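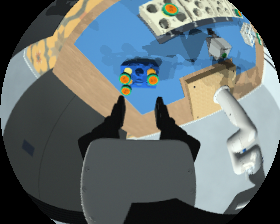 Figure 1. Simulated view over the open gripper towards the blue block, the loose disc and the parts tray.

Do We Need the Second Arm? Equipment Planning for the Small Assembly Bench

Project report, Automation Workshop module
Musyoka Mugo and Lorraine Greenwood
Supervisor: Wendy Holroyd

1. What we were asked to do

The department wants a bench for teaching small parts assembly. Our brief was to take the wish list drawn up in August, check it against the simulation that already existed, and say what should be bought, in what order, and what should be left off. The wish list had 36 lines on it. We were told to treat it as a starting point, although two of the lines had already been promised to suppliers in conversation, which made that harder than it should have been.

We ought to say early on that neither of us came to this thinking the bench was a bad idea. We came out of it thinking that a good part of the list had been written to match the simulation, and that the simulation had been built by people who did not have to pay for anything in it.

2. What the simulation does and does not tell us

The model is useful for layout. In Figure 1 the jaws are open just short of the block, which has its pegs standing up and orange and green discs at its front corners, with another disc separate from them close to one fingertip. Anyone planning to buy a gripper should look at that spacing for a while. The discs are small next to the jaws and they sit near each other, so a finger going for one has very little room before it meets something else. The fingertips are narrow, which helps. Whether the real ones would be as narrow is a question for the supplier, and we did not get a straight reply.

What the model does not tell us is anything about grip. Friction in a simulation is a number somebody typed in. We asked where ours came from and were told it was the default. The same goes for the mat: a blue surface on the screen has no fluff on it and does not ruck up at the corner when a wrist leans on it. We therefore gave no weight to any success rate from simulated runs when deciding what to buy, and we recommend that nobody quotes one in the funding request.

The wide, curved view is another thing to be careful about. The parts tray bends across the top, and the piece at its far right end is squashed up against the boundary. It would be easy to take distances off an image like this and get them wrong. An early draft of the bench plan did exactly that, and the tray in it would have been too short. All our own distances came from the model file.

3. The list, line by line (the parts that matter)

3.1 Arms

The list asks for two arms from Guvonell, on the grounds that the model has them placed to reach in from different sides. Nigel Entwistle, who runs the workshop, argued for both. His case is that students should see two-handed work, with one arm steadying the block while the other fits the disc. We accept that this would make a better demonstration. We do not accept that it makes a better first purchase. Of the exercises in the current module handbook, none needs a second arm if the block is held in a fixture, and a fixture can be made in our own workshop from offcuts.

There is also the question of the controller. The Guvonell quotation gives a price for the arm and mentions the controller in a footnote. Read quickly, it looks as though the controller is shared between arms. Read slowly, it is one each. We wrote to ask, and the reply confirmed it.

3.2 Grippers

Two candidates were put to us, the Hakton parallel gripper and a cheaper one from Mottram. The Hakton brochure is mostly photographs. It gives a maximum grip force and no minimum, which is the wrong way round for light parts like ours. Mottram sent a proper data sheet and agreed to lend a unit, so we would start there. The loan has not been arranged yet and should not be written up as if it had.

3.3 Spare fingers

Missing from the list altogether. We added them. Thin fingertips that work close to a hard tray are going to be knocked, and students will do the knocking. We suggest 3 pairs in the first order.

3.4 Trays, mat and bench edging

The Wonby catalogue has a moulded parts tray at a price we found hard to believe. The tray in the model has round openings of different sizes and would have to be made to suit the parts in any case. We recommend making it ourselves. The wooden edging is a job for the joinery shop, and Dennis Whitlock has agreed to cut it if he gets a drawing before the busy part of term.

4. Cost

With one arm, one controller, the Mottram gripper, spare fingers and home-made tray and fixture, the saving on small items alone (leaving the second arm out of the sum) is £1,741 against the August list. We expected more. Much of what we took off was replaced by things the list had forgotten, chiefly cables, a stop button that can be reached from both sides of the bench, and a guard.

No allowance is made for anyone's time. Wendy pointed out that making a tray is cheap only if you ignore the person making it, and she is right. We had no agreed hourly rate to use, so the saving above should be read with that in mind.

5. Recommendations

Buy one arm. Leave space and a power outlet for another, and look at it again after a full year of teaching.

Borrow the Mottram gripper before ordering any gripper, and test it on the real discs, including picking one up when it is lying right beside the block.

Do not order the Wonby tray.

Ask Guvonell for a written price that includes the controller, delivery and the first service visit.

Keep the simulation for layout and for teaching, and replace the default friction value once there is something to measure.

6. Still open

We could not find out who pays for repairs after the warranty ends. The workshop believes it is the department and the department believes it is the workshop. Until that is settled in writing we would hold back the order for the arm, even if the money for it is available sooner.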